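工单 606:腕部相机与夹爪组合对比,夹爪闭合后深度图丢块
状态:处理中
优先级:中
提交人:Kirsty Donnelly
协助:Arnar Sveinbjörnsson
站点:Skirkham 实验间
创建日期:2024年11月21日
相关组件:夹爪驱动、腕部相机、手眼标定、控制器 Clondovov

问题描述

两套夹爪轮流装在同一台臂上做对比,A 是原来一直在用的黑色两指夹爪,B 是 Vivcombe 寄来的自适应三指。A 装上以后,抓取前的深度图都正常,手指一闭合,画面右下角就有一块深度值变成零,持续到手指重新张开。B 没有这个现象。

彩色图两边都好好的,只有深度丢。丢的那一块刚好压在规划器取抓取点的区域上,所以规划器会报“目标点无效”,然后整个任务停下来等人。

顺便说一句,除了这个毛病,A 这次的表现真的让我很惊喜!换了新的指尖垫以后,抓软东西稳了很多,我本来都准备把它退役了。所以很想把这个问题查清楚,不想因为一块黑斑就把它判出局。

复现步骤

1. 装 A,上电,等控制器自检通过。
2. 加载 tabletop_compare 配置,臂走到观察位。
3. 打开深度流,确认整幅图没有空洞。
4. 发送闭合指令,行程走到底。
5. 看右下角。

在我这边每次都能复现。Arnar 在 Ashby 那台臂上试,偶尔才出现一次,这一点后面会说到。

环境

控制器固件:Clondovov 当前稳定分支
相机:腕部安装,深度与彩色同时开
帧间隔上限:300 毫秒
夹爪通信:走臂内部线,末端转接
照明:室内顶灯,没有补光

日志片段(A,闭合指令前后)

[grip] cmd close, force=default
[grip] moving
[cam] depth frame ok
[cam] depth frame ok
[grip] contact detected
[cam] depth frame: invalid region, lower right
[cam] depth frame: invalid region, lower right
[plan] target point invalid, abort
[grip] cmd open
[cam] depth frame ok

更新一,Kirsty

先怀疑供电。闭合的时候电机吃电流,末端转接给相机的那一路可能被拉低了。用示波器夹在转接口上看,闭合瞬间确实有个小坑,但很浅,相机自己的状态寄存器也没报欠压。为了彻底排除,把相机改成外部供电,单独拉了一根线沿着臂走,现象一模一样。供电排除。

走线的时候学到一招:绑带别扎在第五、第六轴中间那一段,腕一转线就绷住了。留一个松弛的弯,转到极限也不会扯。

更新二,Arnar

我看了你传上来的原始帧,一共 1,270 帧,把无效区域叠在一起看,边缘非常规整,不像通信丢包。丢包一般是一条一条的横纹。这个更像有东西离镜头太近,落进了最小测距以内。

你那边手指闭合的时候,指节外侧会不会往相机方向拱?A 是平行连杆的,有些型号闭合时外侧连杆会鼓出来一点。

更新三,Kirsty

好想法!我去量了一下,连杆确实会往外鼓,不过鼓出来的位置在画面里应该偏左,和右下角对不上。我又用一张硬纸板挡在连杆和相机之间,左边果然出现了新的空洞,右下角那块还在老地方。所以机理八成被你说中了,只是挡住镜头的另有其物。

趁着这个机会把两套夹爪的对比也往前推了推,记在这里免得再开一张单:

夹爪 A(两指)
抓圆的、软的:换垫以后很好,力矩默认值就够。
抓躺倒的瓶子:从侧面进最稳,从上面进要先把腕转到和瓶身垂直。
抓盘子边:可以,但接近角必须压得很低。
进窄缝:明显比 B 强,手指薄就是好。

夹爪 B(三指)
抓圆的、软的:自适应包络很舒服,几乎不用管姿态。
抓躺倒的瓶子:第三根手指经常先碰到桌面,触发保护停机。
抓盘子边:不行,试了几种姿态都放弃了。
进窄缝:不行。

我个人现在偏向 A,特别是桌面上东西摆得密的时候。B 的包络抓取看着真是赏心悦目,以后做料箱任务我一定还要把它装回去。

更新四,Arnar

同意先用 A 做桌面任务。回到丢块的问题,我在 Ashby 这边偶发的那几次,回看了关节角,全都是第六轴转过去之后又转回来的姿态。第六轴没动过的那些轮次,一次都没有。

所以请你试一下:臂走到观察位以后,先别闭合夹爪,单独把第六轴来回转一圈,再看深度图。另外看看夹爪自己的线是怎么出来的,我这边那根线比较短,贴得紧。

更新五,Kirsty

照做了,太准了!只转第六轴,不碰夹爪,转到某个角度右下角就开始丢,转回去又恢复。这说明闭合动作本身不是原因,只是我的观察位恰好卡在临界角度上,手指一动,线跟着被带起来一点点,就进了最小测距。

于是把臂停在抓取过程中间的姿态,对着实物核对线的走向。

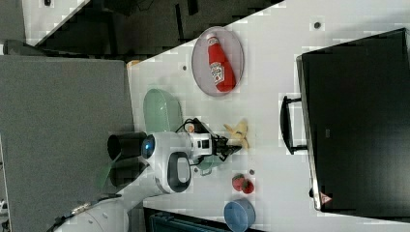
夹爪的线从安装座上方绕出来,那个弯的弧度和第六轴的角度关系很大。我用手指轻轻把线往下压,深度图右下角的空洞立刻缩小;松手,又变大。来回压了好几遍,心情特别好,像在调收音机。

临时处理:用软绑带把线往法兰方向收,绑带扣朝外。收完以后重跑复现步骤,深度图完整,规划器不再报目标点无效。

更新六,Arnar

漂亮。有两个地方请注意一下。

绑带不要压到腕部的拖动手柄,手动示教的时候手会伸进去,扣子容易刮手。

收线以后要重新做一次手眼标定。你更新一里动过相机的供电线,拆装的时候支架可能受过力。标定的残差如果比原来大,先查支架螺丝,再考虑重采数据。

还有一个软件上的建议:规划器碰到无效深度就直接中止,有点太干脆了。可以在 Clondovov 的配置里把重试打开,让腕部微转之后再取一帧。参数名是 depth_retry,默认是 0,改成 2 应该够用。

更新七,Kirsty

手眼标定重做完了,残差和以前基本持平,螺丝也都是紧的。depth_retry 改成 2,故意把绑带松开再跑,第一次取帧失败,微转以后第二次成功,任务接着往下走,没有停。这个选项早该打开了,强烈建议 Ashby 那边也改。

绑带换了位置,现在离手柄有一段距离,我拖着臂转了大约 300 度,没有碰到也没有刮到。

还有个小发现,反光的透明盘子在深度图里也会有零散的小洞,和这张单子的问题不是一回事。区分方法很简单:转腕的时候,盘子的洞跟着盘子走,线造成的洞固定在画面的同一个角上。以后谁再看到黑块,先转一下第六轴,能省半天。

根因(暂定)

夹爪线缆的弯在特定第六轴角度下进入相机最小测距范围,造成深度无效区域。与夹爪型号的电气特性无关。B 没有出现,是它的出线口朝向另一侧。

待办

Kirsty:画一个小线夹,打印出来替换绑带。
Kirsty:把 A 的对比测试里因为目标点无效而中止的轮次剔出来重跑,旧结果标注原因,不删。
Arnar:在 Ashby 的臂上按同样方法收线,跑一遍完整流程。
Arnar:给 Vivcombe 写信,问问 B 的第三指能不能限位,解决先碰桌面的问题。

线夹装好、两边都跑过之后再关单。图纸我放在共享目录的 wrist_clip 下面,尺寸是按我这台量的,Arnar 打印之前请先拿卡尺核对一下法兰外径。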